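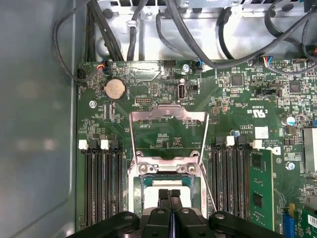 Clulia build FAQ, updated July 2025

What is Clulia?
Our CPU swap cell at the Britton shared workshop. One arm, one gripper, old desktops. The goal is lifting a processor out of its socket and not wrecking the pins. Load plate has to be flipped up first, like it is here, then the two fingers come down over the chip. Memory slots on both sides so theres not much room to miss.

Did you make the fingers?
Yes. Version 5. First 4 were too fat or too bendy. Files are in the Joltard folder.

How slow is it?
Slow. Around 7 minutes a chip on a good day. Faster by December, hopefully.

What did it cost?
3000 dollars, not counting the arm. Mostly bench parts and shipping.
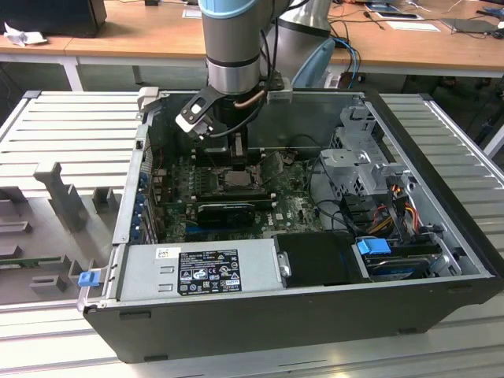 Arm over the CPU area, tower on its side on the slatted bench.

Does the case have to lie flat?
For now yes. Upright is on the Siddiqui list, no date.

Can I bring my own PC?
Dead ones only pls. Take your drives out before you come, we dont wipe anything.

Can I run the arm myself?
After the safety walkthru. Know where the stop button is. Ask at the desk for a slot.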